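Home | Syllabus | Handouts | Tool Sign-out | Contact

Build Your Own Arm – Handout 3: Rim Grasps
Prarham Shared Workshop, evening course
Notes by Waraporn Chaiyaporn

Last session we left the arm waving at the ceiling. This session it has to pick up a mug, a job most of us learned before we could talk and will now spend two hours relearning.

Do it in simulation first. The Denov controller board on bench 9 has been replaced once already, and simulated mugs are free. Load the living room world, the one with the dog. Put the mug upright near the middle of the table and bring the arm in from above with the gripper pointing straight down.

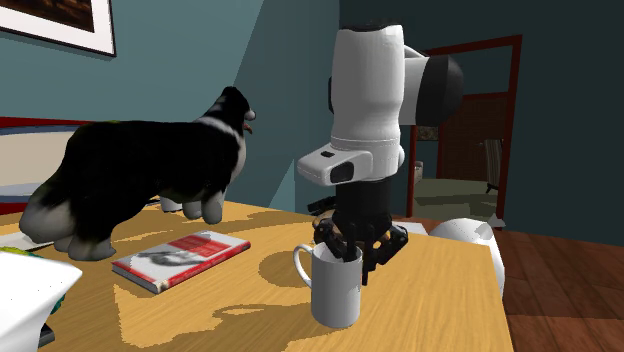
The approach height is where most scripts go wrong. Measure from the tabletop to the rim, then add clearance for the longest finger when the hand is open. People use the closed length, and the finger arrives early. My own first script did this 182 times overnight, with great confidence.

Why the rim? You could wrap the whole body of the mug, but that needs a wide opening and plenty of room on both sides. A rim grasp only has to straddle the wall. One side of the hand goes into the mouth, the other stays outside, and you close until the wall is between them. Keep clear of the handle. Approaching from the side opposite the handle is the easy version, so do that one first. 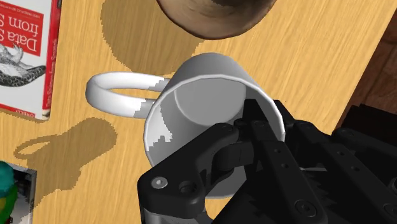

Fig. 2. Rim grasp from above, handle to the left. Note the mug wall between the fingers.

Contact settings

Leave friction at the default until you have a grasp that works. Turning it up makes everything stick, and you will be very pleased with yourself until you try the real gripper. Petersen joints have some backlash, so write your closing move in small steps and check the force after each one. If you have the Turnex servos instead, halve the speed and stand back.

For next time

1. Get 3 clean lifts in a row with the mug where it starts.
2. Turn the handle a quarter turn and try again without editing the script.
3. Save the log, including the bad runs. Mine is 669 lines and you are welcome to laugh at it.

Bring your own mug in June for the real arm. Pick one you don't like much.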